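Workshop notebook, October: wool runner, second go at the coffee stain
12 comments | 7 shares

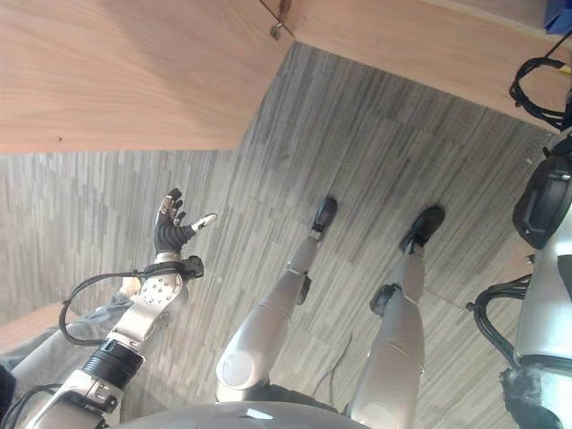 Gray striped carpet, with a hand held open over it.

Started a bit after eight this morning, with the kettle on and the rain coming down, and I had the long bench to myself until Leif Holst came in from the Fliltdale job with his boots soaked through. He wanted to know how the wool runner was getting on, so I may as well write it all down for both of us (and for Oluf Kirkegaard, who will ask me the same thing at lunch!).

The runner is the one from the Dastorwood guest house, cream with a brown border, and the stain is old coffee with milk in it, down at the fringe end. My first go was the Stelo wool rinse at the weak mix, cool water, blotted with white towels. It took the top off nicely but the milky part came back up as it dried, a tan ring about the size of a saucer. I have seen that plenty of times on wool and I still get hopeful every time.

So for the second go I tested at the back corner first, 7 minutes under a damp cloth, and no color came off on the cloth, which was a relief with that brown border. Then I did the stain itself in small dabs from the outside in, a little white vinegar in the water after, and a good long extraction with the small hand tool. I made 356 grams of solution and used most of it. I know Leif would have mixed a bucket, but a bucket is how we ended up with the swollen backing on the stair carpet last spring, and I would like to keep that to once.

Oluf thinks we should try the Skov powder on the ring. Maybe! I like the powder well enough on synthetics, but I have never had it brush all the way out of a dense wool pile, and the fringe on this one is delicate. I have put a pinch on the test corner, lid back on the tub, and we can all look at it tomorrow.

Drying: laid flat over the slats, fan on low at the far end, towels folded under the fringe. Please don't move the fan closer, the border had started to ripple a little when I checked at 2:30 and it settled once I pulled the fan back.

Hour meter on the big extractor reads 1,759. The pump wants looking at before 3,000, going by Leif's note inside the lid, so we have a while yet, though it is making that whistling noise again on the first pull. I cleaned the filter and it got quieter. New gasket would be nice.

Also we are low on white towels. The blue ones are not to go anywhere near wool, I have put them up on the top shelf.

Still to do: look at the ring in daylight, comb the fringe once it is fully dry, call Dastorwood and tell them to give us a couple more days.

3 more comments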